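Section 4: Setting up your alert feeds for treaty and defense news

OK, so you've got the Verard reader installed and you can log in. Now comes the part I get the most mail about, which is telling it what to watch. I follow regional defense agreements (who signed what with whom, which parliament is stalling, that kind of thing), so my steps lean that way, but they work for trade deals or border talks too.

1. Open the Sources tab and click Add Feed. Start with official stuff: foreign ministries, defense ministries, the parliament's own bulletin if it has one. You can pile on the news sites later.

2. Give every feed a country tag. Do it now! I skipped this the first time and ended up with 1140 untagged items, and I spent most of June sorting them by hand.

3. Go to Filters and type in your search terms. Put longer phrases in quotes. "Mutual defense" in quotes gets you treaties, while the same words without quotes get you every insurance lawsuit on the planet.

4. Add the other spellings. Names of places and ministers get written several ways in English, and the reader treats each spelling as a different word. Separate them with a comma and leave no space after it.

Note: If you read in more than one language, make a separate filter for each one. Mixed filters do work, but the sorting gets strange and I've never figured out why.

5. Set the look-back window to 21 days. The default is 2, and that's just too short – a ministry will often announce a signing and post the actual text a couple of weeks later.

6. Click Save, then click Apply. Yes, both. Save by itself stores the filter and leaves it switched off.

Caution: Don't hit Rebuild Index while a feed is still loading. You'll lose the tags from step 2, and there's no undo.

7. Now the digest. Under Delivery, choose Morning or Evening and pick a layout. I like Compact for the screen and Wide if I'm going to print it, and I do print it, because I mark up treaty drafts with a pen like it's 1995.
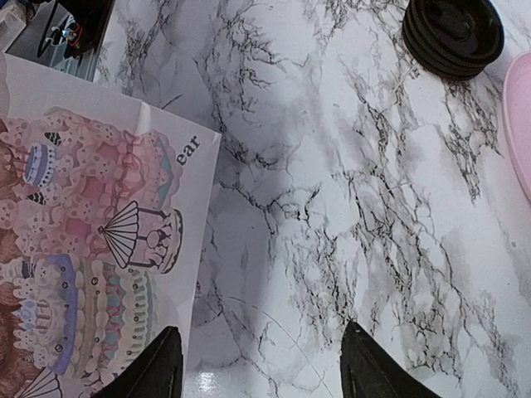
Fig. 4-1. White-bordered sheet on a marble-patterned surface.

8. Send yourself a test digest. If it comes up blank, go back to step 6 and check that Apply went through. If it's full of junk, your quotes are probably missing.

Note: Xóchitl Hinojosa wrote in to say that the Sorkasari add-on lets you group feeds by alliance as well as by country. I've been using it since and it's great, especially for states that belong to a few overlapping pacts. Install it after step 8, though, or it'll ask you to redo your tags.

9. Mark anything from an unnamed source with the yellow flag. The reader won't judge a story for you – it just passes along whatever matched. I keep flagged items out of my digest until a second outlet or a ministry has the same thing.

If you're moving over from Vuton, your old filters can be imported, but the flags can't. The steps for that are in Section 5, along with how to share a feed list.

Section last updated August 3, 2021.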